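Jernora Canvass Manager: Set-up Guide
Section 4. Loading the electoral roll and dividing a ward into walks

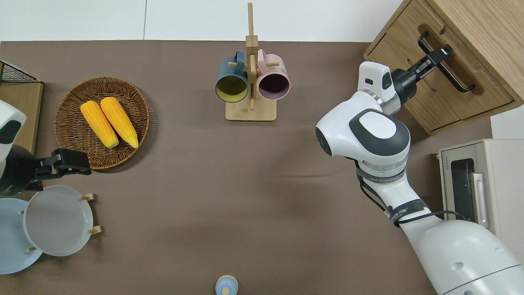
Fig. 4. Tabletop with corn basket and mug tree.

Before you start you need an organiser login and the roll file supplied by the council. Agents and candidates can view walks but can't create them.

4.1 Loading the roll

1. Sign in and open Contests. Choose the ward you are fighting. The screens in this guide use the Stemstead by-election.
2. Select Roll, then Load file. The file must be in CSV format.
3. Match each column to a field. Elector number, surname and address line 1 are compulsory.
4. Select Check. The Stemstead file should show 1,178 electors. If your total differs from the one on the council's covering letter, stop and ask for a fresh copy.
5. Select Save roll.

Note: Names with accents, such as Hoàng, come through correctly only if the file is saved as UTF-8. If you see question marks or odd symbols in the surname column, save the file again with that setting and repeat from step 2.

Caution: Loading a new roll replaces the old one. Voting intentions are kept only where the elector number is unchanged. Export your canvass returns first.

4.2 Making walks

1. Open Walks and select New set.
2. Enter the largest number of electors for one walk. The default is 200 and the lowest setting is 13.
3. Choose Split by street or Split by side of road. Use the second for main roads.
4. Select Build. Flats with a shared entrance always stay in one walk.
5. Rename each walk. Names can't contain a slash.
6. Print the sheets, or send them to phones through Ziltport (see Section 6).

Note: Electors marked No contact are left off every sheet. Anonymous entries are never given an address.

Caution: Printed sheets hold personal data. Collect them at the end of each session and shred them after the returns are entered.

4.3 Changing a walk after printing

Open the walk, select Unlock and move the streets you want. The old sheet number stops working at once, and returns entered against it go to the Unmatched tray.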